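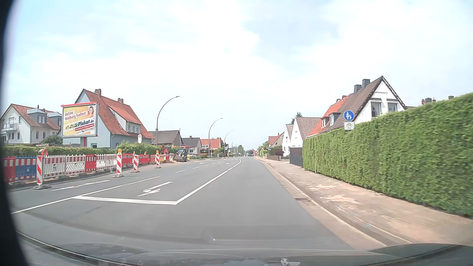 turnip_lane
Right, I've been running our self-labelling method on drive footage and I want someone to pick holes in it before I get too pleased with myself. The idea is simple: the car looks at where it really drove a few seconds later, and uses that as the label for what was driveable. Trained on 3368 clips, tested on 439. On ordinary roads it's lovely. Near roadworks it goes daft in 34 of the test clips, mostly where there are barriers or beacons along the side.

pesto_and_pid
How are you splitting train and test? If it's the same streets in both then I don't trust the 439 at all.

turnip_lane
Split by street – I learned that one the hard way on the Kerkham set.
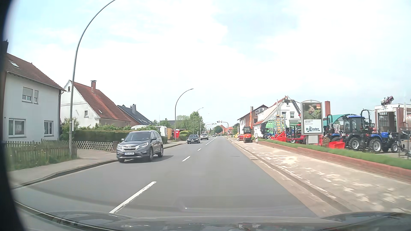
My other worry is oncoming traffic. We never drive in the other lane, so the labels say it isn't road, and the model happily agrees even when it's plain tarmac. Is that a bug or a feature? Abhishek Tiwari in our group says leave it, the planner (we use Turnelik) likes it that way.

oldhatch
I'm with Abhishek. You want where the car should go, so let it learn that.

pesto_and_pid
Disagree, sorry! What happens when your own side is shut and you have to use the other one? You've taught it that half the road doesn't exist. I'd have a third label for "not sure" and leave those pixels out of the loss.

turnip_lane
Tried that on a small run with 17 of the bad clips. Better by the barriers, worse at kerbs, where it started creeping on to the pavement. Maybe I set the band too wide.

oldhatch
So you've swapped a timid car for one that mounts the kerb. I know which I'd rather sit in.

pesto_and_pid
Narrow the band and try again before you bin it. The Pešek loss worked for me on messy edges, bit slow though.

turnip_lane
Fair enough, will set it going tonight and post the numbers, good or bad.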